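Rosaura Grajales @rosauragrajales

We moved the whole Villca recipe archive off the old office computer in April. 523 recipes, most of them typed by my aunt in the nineties. A few notes for anyone doing the same with a family or church cookbook.

Start with the file names. Hers were things like SOUP2 and SOUP2NEW. I opened every one and renamed it by dish and year. It took 14 evenings.

Don't fix the spelling on the first pass. I did that with the breads and lost two of her abbreviations. "Sc." turned out to mean scalded, as in milk. I had changed it to "scant."

We use cookies to remember your preferences. Accept | Manage settings

Duplicates were the slow part. 257 files were copies or near copies.

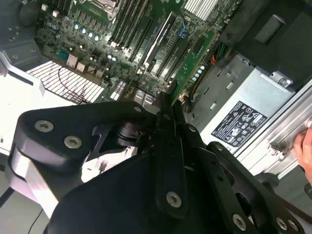 Near copies need to be read side by side. Jairo Cuervo printed the tamale ones and marked the differences in pencil, mostly lard amounts and soaking times. Keep both versions if two people in the family cooked it differently. Make a backup before you delete any of them, and make another before anyone opens up the computer and gets down near the expansion slots. Ours are on two drives in two houses.

Oven temperatures: she wrote "hot" for nearly everything. Octavio Henao baked the corn cake at 400 and it was right, so that one has a number now. The rest still say hot.

Next is the box of handwritten cards. Segundo has the box and I'm picking it up after lunch.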